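Requesting a Baptismal Certificate With Notations

Loubna Shawky
Updated 7 October 2021

These steps cover a request for a newly issued baptismal certificate from a Catholic parish in the Diocese of Sevon. Most people need one for marriage, for confirmation in another parish, to serve as a godparent, or to enter a seminary or religious house. Other dioceses use much the same procedure, but forms and fees differ.

What you are asking for

A baptism is entered once, in the baptismal register of the church where it took place. Later events are written beside the entry: confirmation, marriage, ordination, perpetual vows, and any declaration of nullity. These are the notations. A certificate with notations repeats all of them, or states that there are none.

The decorative certificate handed to your parents on the day is a keepsake. It shows that a baptism took place but says nothing about what was recorded later. For marriage preparation the parish will want a certificate issued within the last six months, and a photocopy of the old one will be returned to you.

Step 1. Identify the parish of baptism

The record stays where the baptism happened. It does not move when a family registers in another parish, and the parish where you received First Communion will usually not have it. If you were baptized in a hospital or at home in an emergency, the entry should be in the register of the parish whose territory included that address.

If you do not know the parish, check in this order:

Your keepsake certificate, if one survives.
Your confirmation record. The confirming parish normally asked for proof of baptism and may have written down the place.
The baptismal certificates of brothers and sisters close to you in age.
The marriage record of your parents, which may point to the parish they belonged to at the time.

Step 2. Find out who holds the register

If the parish is open, write to its office. If it has been closed or merged, the books went either to the receiving parish or to the diocesan archive. In Sevon the following transfers cause the most misdirected mail:

Holy Family, Peltonen: all registers are at St. Brendan, Laritz.
St. Casimir, Laritz: registers through the closing date are at the diocesan archive.
Sacred Heart, Trurkden: baptisms are at the diocesan archive. Marriages and funerals are at St. Brendan, Laritz.

Sacred Heart is split because the marriage books were still in use when the building closed in June and the baptismal books were not. Do not send one request for both types of record. Each office will answer only for the books it holds, and neither forwards mail to the other.

Step 3. Gather the details

The clerk searches by surname and approximate date. Supply:

Full name at the time of baptism, including any middle name.
Date of birth.
Date of baptism, or the narrowest range you can give.
Father's full name.
Mother's full name, with her maiden name.
Names of godparents, if known.
The purpose of the certificate.

Give the maiden name even if it seems unnecessary. In parishes where a few surnames fill most of the index, it is the quickest way to tell two children apart. If you were adopted, say so and state whether the adoption came before or after the baptism. The entry may be filed under either surname, and access to the original details may be restricted.

The purpose matters too. A certificate for marriage is issued with every notation. One for enrollment in a parochial school may be issued in short form, and the short form will not be accepted for marriage.
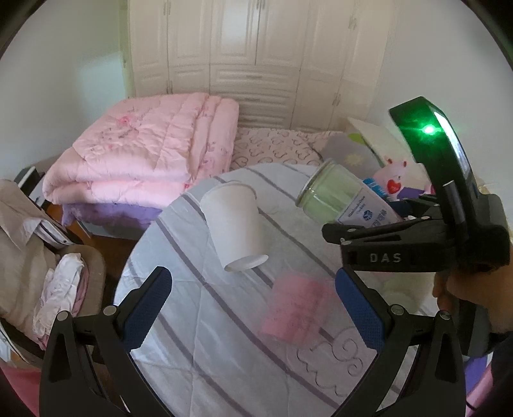 Two-finger gripper with blue pads, opened toward a bed.

Step 4. Write the request

Use the diocesan form if the office has it. It is Form 756, and the signature goes on page 4. A letter is also accepted if it contains everything listed in Step 3. Sample wording:

"I request a baptismal certificate with all notations for use in marriage preparation. I was baptized at Holy Family, Peltonen, in or near the month of June. My full details and a copy of my identification are enclosed. Please mail the certificate to the address below."

Put the year in the letter as well as the month. Sign it by hand. A typed name at the end of an email is not treated as a signature, but a scan of a signed letter is.

Only the person named in the record may ask for it, with these exceptions: a parent or legal guardian of a minor, a person holding written authorization, and a priest or deacon preparing the person for marriage. Requests for family history follow a separate procedure and are handled only by the archive.

Step 5. Enclose identification and payment

Send a copy of a government-issued photo ID. If your current name differs from the name at baptism, include the document that connects the two, such as a civil marriage certificate or a court order.

The archive charges $10 for each certificate. Parishes set their own fee or ask for an offering. Make checks payable to the parish or to the archive by name. Checks made out to the pastor personally are returned. Do not send cash.

Step 6. Allow time for the search

The archive handles roughly 300 requests in the months before the summer weddings, and works through them in order of receipt. Parish offices with part-time staff may open mail only on certain mornings. If you are getting married, send the request when you first meet with the priest or deacon. If you have heard nothing after three weeks, telephone once and give the date you mailed it.

Step 7. Check the certificate

When it arrives, confirm the following before passing it on:

The spelling of your name and your parents' names.
The dates of birth and baptism.
The notations section. It should contain entries or the word "none." A blank section is incomplete.
The signature of the pastor or his delegate.
The parish seal. An embossed seal can be hard to see on a scan, so hand over the paper original.
The date of issue.

Correcting an error

If the certificate has been copied incorrectly from the register, the office will issue another. Return the faulty one with a short note.

If the register itself is wrong, the correction takes longer. The original line is left as written and the change is added in the margin with a date and initials. You will need a civil birth certificate for an error in a name or birth date. Changes that go beyond spelling are sent to the chancery for approval first.

If a notation is missing, contact the parish where the later event took place and ask it to send notice to the church of baptism. Missing confirmations are common where the sacrament was celebrated at the cathedral for several parishes at once. You cannot supply the notice yourself, even with the confirmation certificate in hand.

If no record is found

Ask for a letter stating that the search was made and which years were covered. Then widen the range of dates and try the neighboring parishes. If that also fails, baptism can be proved by the sworn statement of one reliable witness who was present, or by your own statement if you were baptized as an adult. Your current pastor has the affidavit form and must witness the signature. He then sends the completed affidavit to the chancery, which will tell him where it is to be recorded.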